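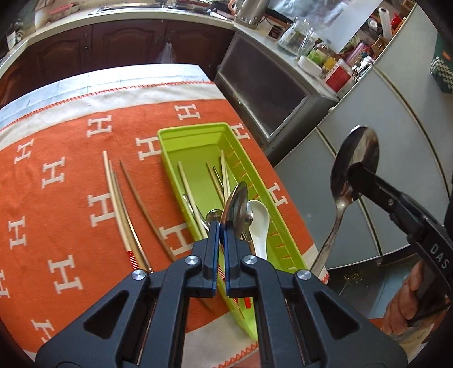
**Can a machine sort the cutlery yet?**

Spoons and chopsticks into a tray, slowly, if someone has shown it how many times over — a whole drawer's worth at family speed, I wouldn't bet on it.

That's my view anyway. What's everyone else's? I do the washing up for a house of 6 and I'd hand it over tomorrow.

**tretoreo_tom**

Depends what you call sorting. We had a Vavano arm on trial at work (packing line, small parts) and it was brilliant with the same bracket 300 times a shift. Then someone swapped the bins for deeper ones and it sulked till teatime. A kitchen is nothing BUT swapped bins.

**Shaohua Yao**

I think you're being a bit harsh, Tom. Fixed arms like yours were set up for one job. The newer ones learn from people doing the task by hand, and they cope with a moved tray far better than they did even last September. Shiny spoons are still a pain though, and thin chopsticks lying side by side are worse. You go for one and get two.

**mrs_delić**

My nephew can't manage chopsticks lying side by side either and he's 19!

**tretoreo_tom**

Fair enough Shaohua, but "cope far better" how? Emutow had a video up with 87 tidy pick-ups in a row and I'd love to know how many went on the floor first.

**Shaohua Yao**

No idea, and I'd like to see the misses as well. I still say cutlery gets done before ironing does.

**gravyboat207**

Disagree with the pair of you. Dishwasher with a cutlery rack, job done, it's been a robot since before I was born. The bit I want is something that empties it — and puts the big serving spoon where I can find it again.

**mrs_delić**

Ours lives in the drawer under the oven. Don't ask me to explain that to a machine.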